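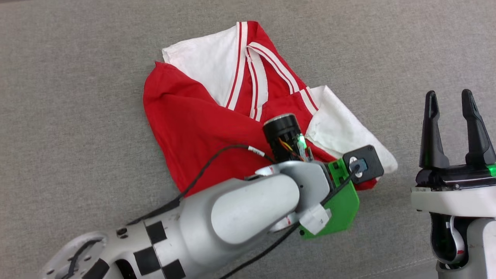

One reader of the first release wrote in to ask why a listing could have a size on the label and a different size in the measurements, and which of the two should be trusted. Use the measurements. Labels are copied as printed, and sizes differ from one maker to the next. The two are now kept in separate columns, and the old combined size column is gone.

Travemau Secondhand Sportswear Listings, release 2
Last updated Jun 13, 2025

Summary

A table of 478 listings for used sports shirts, shorts, track tops and warm-up pants offered at the Travemau clothing exchange. Each row is one listing. The text was typed from paper cards filled out by sellers at the drop-off desk, then checked against the card by a second reader. Release 1 covered shirts only.

The table was put together to study how people describe used clothes in their own words, and how those words relate to asking price. It may also be of use for teaching basic data cleaning.

Files

listings.csv – the main table, one row per listing
wording.csv – the seller's free text, joined by listing_id
terms.txt – 51 condition words found on the cards, with notes on spelling
changes.txt – differences between releases

Files are UTF-8 with a header row. Fields are separated by commas, and text fields are in double quotes.

Columns in listings.csv

listing_id: Text. Keep the leading zeros.
item_type: shirt, shorts, track_top or pants.
label_size: As printed on the label. Blank if the label was missing or could not be read.
chest_cm: Measured flat, armpit to armpit. Shirts and track tops only.
waist_cm: Measured flat, not stretched. Shorts and pants only.
length_cm: Shoulder seam to hem for tops, waistband to hem for the rest.
main_color: One word chosen by the seller.
second_color: Optional. Trim and cuffs count if the seller wrote them down.
collar: crew, v, polo, zip or none.
condition: The seller's grade, from worn to new.
flaws: yes, no or blank. Blank means the question was skipped.
price_asked: In whole dollars, before any markdown.
sold: yes or no at the close of the exchange.

How it was collected

Sellers filled out a card for each item. Measurements were taken at the desk with a cloth tape, with the item spread on a table and smoothed by hand. Stretch fabrics were harder to measure the same way twice. To see how much this mattered, 50 shirts were measured again by a different person; the second set of numbers is in the column chest_cm_check, which is blank for all other rows.

Seller names and phone numbers were on the cards and were never typed in. Names printed on the backs of shirts were left out as well. Shirt numbers were kept.

Known problems

Color words are not standardized. "Wine," "maroon" and "dark red" may or may not mean the same thing, and no attempt was made to merge them.

The Gebru drop-off point used an older card with no collar question. Those rows have a blank collar field, which should not be read as "none."

Some sellers listed a shirt and shorts together at one price. These sets are split into two rows with the full price on both – filter on set_flag before adding up prices.

Condition is the seller's opinion. Desk staff did not change it, even when a flaw was marked on the same card.

Uses to avoid

The listings come from a single exchange in one town. They are a poor guide to prices elsewhere, or to prices for collectible shirts, which sellers here mostly kept out of the bins. Do not try to match free text to people.

Loading

Most spreadsheet programs will strip the zeros from listing_id. Import that column as text. The Prasum import script for release 1 will fail on the new size columns and needs the mapping in changes.txt.

License and contact

Free to use and share with credit to the Jatham Clothing Records Project. Send corrections with the listing_id and the column name. Corrections received by the end of July go into the next release.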